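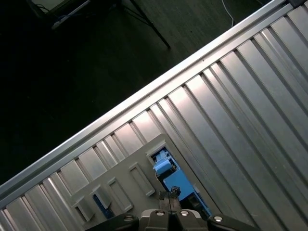

Search this site
Home Modules Handouts Staff Contact
3 min read

Handout: comparing fingertips on the part-handling bench

Notes by Thảo Ung for the practical run by Georges Semaan. Read with the January sheet on wrist cameras.

You will try 2 sets of fingertips on the same arm. The Veltcombe pair is narrow and stiff. The Trillbridge pair is wider, with a softer pad. Keep the controller settings the same for both, or the results can't be compared.

Approach. Close the fingers before moving in, then open them above the part. Check the wrist view for clearance — the linkages swing outwards as the fingers open and may touch a raised edge.

Grip. Start at force setting 53 and go up to 133 only if the part slips. Log every slip, including small ones.

Drives in carriers are harder than plain blocks. The part is long, the weight is uneven and the faces differ, so note where the fingertip makes contact each time.

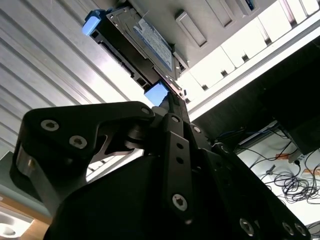
Fig. 1. Fingertip beside the lower blue piece of a drive carrier, with the drive at an angle.

Do 3 attempts per contact point. Hand in the log and one paragraph on which pair you would pick, and for which parts.

Previous Next Back to top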